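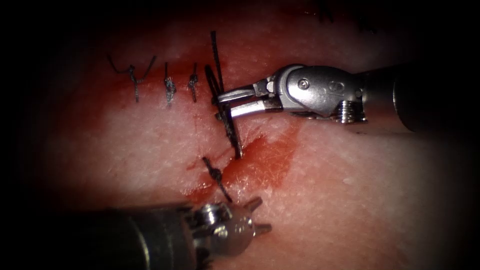 Four knots are tied and the thread of the fifth is in the jaws of the needle driver.

How to judge if a machine can do your chore yet

I have a small repair room in Selholm where we mend bags, covers and work clothes. Every few months a customer or a salesman asks me why we still sew the last part by hand. I used to answer from my feeling. Now I have a method on paper, and I use it for the shop and also at home, for the dishes and the laundry. It takes one evening and you do not need any technical education.

I show stitching on tissue because it is the finest kind of closing work, and my own chore, closing a seam with single knots, is its rough cousin. The names of the parts are different, but a thread is a thread.

What you need
A notebook, a watch, the chore itself, and if possible a film of a machine which does the same chore or one near to it. The film should run at normal speed and without cuts.

Step 1. Write the chore as small actions
Do not write "close the seam". Write: take the needle, turn it to the right angle, push through the first edge, push through the second edge, let go, take the needle on the other side, pull the thread, make the knot, cut. When I did this for one repair of a rucksack at Karnau, where I worked before, I came to 276 actions. For emptying a dishwasher I had 60, and I think I forgot the cutlery basket.

Step 2. Mark every action where something soft moves
Machines have been good for a long time with hard things that stay in place. Thread, cloth, wet sponges and plastic bags change their shape when you touch them. Put a cross beside each of these actions. If more than half of your list has crosses, the chore is difficult for a machine, even when it looks simple to you.
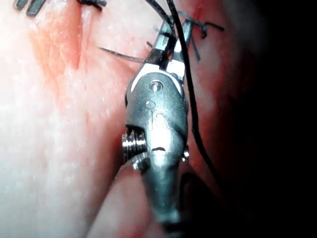 Black thread held between the tips of the jaws, with a tied knot to the right of them.

Step 3. Look at the hand-overs
A hand-over is the moment when one hand lets go and the other takes. People do this without thinking. In a film, stop at every hand-over and ask what would happen if the thing came two millimetres too far to the left. When I fold a bed sheet alone, I lose the corner quite often and I find it again with my fingers. A machine must also find it again, or somebody must come and help.

Step 4. Count the helping
This is the step that people leave out. Write down each time a person enters, presses a button, or puts something straight. Ask also who is steering. Instruments with a person at the controls can do beautiful work, and so can a machine which follows its own program, but for your chore these are two different answers. In the first case you still pay for the hours of a skilled person. You cannot see the difference from a still picture, so you must ask, and you should ask before you talk about the price.

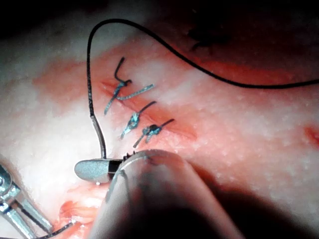
Vasylyna Onyshchenko wrote to me after she read the first version of this page. She thinks I am too strict: in her laundry the folding machine needs help with every fitted sheet, and she would still not give it back, because the towels go through by themselves and the towels are most of the work. She says I should tell people to judge by the pile and not by the worst piece in it.

She is right, and I have changed the next step because of her letter.

Step 5. Split the pile
Divide the chore into the easy pieces and the troublesome ones, and give each group its own answer. For us the straight seams on flat covers are easy, and our old Eta machine has done them for years. The closing of a torn corner, where the edges do not meet well, stays with us. Perhaps one third of your chore can go to a machine already. That may be enough, or it may be too little to be worth the space on the floor.

Step 6. Repeat before you believe

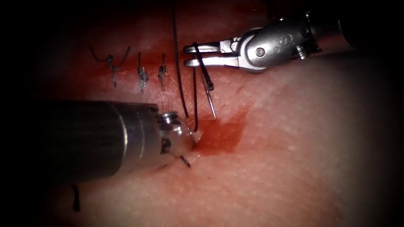

One good stitch tells you very little — you want to know about the last one of the day, when the thread is nearly finished and there is dust on everything. Ask to see the same action at least three times one after the other, on a piece that you have brought yourself. With Tkachenko, the dealer who wanted to sell us a seam-closing arm for nearly 4000 euros, I asked exactly this. The offer was friendly, and he promised to come back with a longer demonstration. I am still waiting for the date.

Step 7. Write the answer with a month on it
"No" is a bad note, because in two years you will not remember what was wrong. I write for example: "March. Can hold and pull the thread. Loses it when the cloth slips. Ask again next spring." Then I close the notebook.

My present list
Dishwasher, emptying: no.
Vacuuming a floor without cables on it: yes.
Towels: yes, if you have enough of them.
Flat covers, straight seams: yes.
Torn corners, single knots: with a person steering, perhaps. Alone in my shop, not yet.

If you make your own list, keep the pages with the small actions too. I threw my first ones away and had to write the rucksack again from the beginning.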